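Call for participants: help us write the house rules for robots that handle everyday things

Posted 8/6/20

Trimow is looking for people to join a working group on good practice for robots that pick up, carry and put down ordinary household objects. We are a small outfit based in Fallthorpe, and for the past while we have been running trials with arms and grippers in rooms set up like kitchens and sitting rooms. We have learned a fair bit about what the machines can manage. We are much less sure what they should be allowed to manage, and under what conditions, and that is where we would dearly love your company.

You do not need to be an engineer. We have plenty of those, and they are lovely, but they have been reading each other's drafts for so long that they no longer notice the odd bits. We would like to hear from people who have worked in aged care, in commercial kitchens, in cleaning, in occupational therapy, in insurance, in schools, or who simply live in a home where somebody finds it hard to lift a kettle. If you have ever been the person who had to write the sign for the wall explaining how to use the equipment, please consider yourself warmly invited (and please bring the sign, if you still have it).

What the group will do

The document we are working on is called Yurt. It started life as a few pages of notes and has since grown to 201 separate rules, which is far too many, and several of them disagree with each other. One says a robot should always return an object to the place it was taken from. Another, written by a different team in a different season, says it should set the object down at the nearest clear spot if a person comes within reach. Both are sensible on their own. The group's first job will be to go through the lot, throw out what is not needed, settle the arguments where they can be settled, and put the rest into words that a new member of staff could follow on their first morning.

After that we will turn to the parts that are hardly written at all. We have almost nothing on how a robot should let people nearby know what it is about to do. We have one paragraph on who is allowed to press the stop button, and it ought to be a good deal clearer that the answer is everyone. We also need a proper section on recordings, covering who may look at them, how long they are kept, and how a person can ask to have theirs removed.

What taking part involves

The work runs in three rounds, beginning in September. Each round has a reading pack, a written response and one long conversation held by video. Between rounds you would be sent shorter questions by email, and we promise to keep those short. We would expect most people to give us an evening or so each week while a round is open, and nothing at all in the gaps.

Those who can get to Fallthorpe are also welcome to spend a day in our test rooms and watch the arms at work, with tea and a decent lunch. It is entirely optional. People who stay at home will be sent the same recordings that visitors see, and their comments will carry the same weight.

Every participant is paid $135 for each round they complete. If you need support to take part, such as a sign language interpreter, large print, or somebody to look after the kids during the video call, tell us and we will organise it and pay for it on top.

A taste of the sort of question we argue over

Crockery takes up a surprising amount of our time. The current draft asks that a robot close on a mug at its body and leave the handle alone, on the grounds that handles come in every shape under the sun. The care workers who read that rule early on were not happy with it at all. A person being passed a drink wants the handle turned toward them, they said, and wants to know which way it is facing before they reach. So now we have a rule about the body, a rule about the handle, and a note in the margin in capital letters.

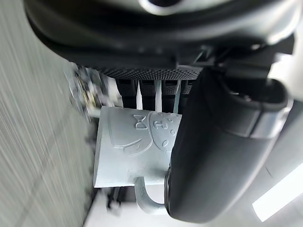 Then there is the question of favourites. A plain cup can be replaced by another plain cup, but plenty of households have one particular mug that nobody else is permitted to touch, and a rule book that treats every mug alike will upset people sooner or later. Should a robot ask first? Should the owner be able to mark certain things as off limits, and if so, how, without covering the house in stickers? Our partners at Bodmont, who look after the training side, would like a firm answer so that they can teach it. We would like one too — we just don't think it should come from us alone.

Speed is another sore point, and so is grip. The draft says to use the least force that will hold the object safely, and everybody nods at that until somebody asks who decides what counts as safely, and whether the same answer applies above a tiled floor, above a rug and above somebody's lap. If questions like these make you want to pull up a chair, you are exactly who we have in mind.

Who can apply

You must be 18 or over and comfortable reading and writing in everyday English. You can be working, studying, retired or between things. We can't accept anyone who sells robots or robot parts for a living, and we ask all participants to tell us about any other ties that might colour their judgement. A tie will not necessarily rule you out, but the rest of the group should know about it.

How to apply

Write us a letter of no more than a page or two, or record yourself talking if writing is not your thing. Tell us what you do or have done, and describe one rule from your working or home life that you think is a good one, and one that drives you up the wall. Please don't send a résumé.

Send your letter or recording through the contact form on the Trimow website, marked Yurt Working Group, or post it to Trimow, PO Box 1058, Fallthorpe. We will reply to every person who applies, whether or not we are able to offer a place, and we are happy to answer questions beforehand through the same form.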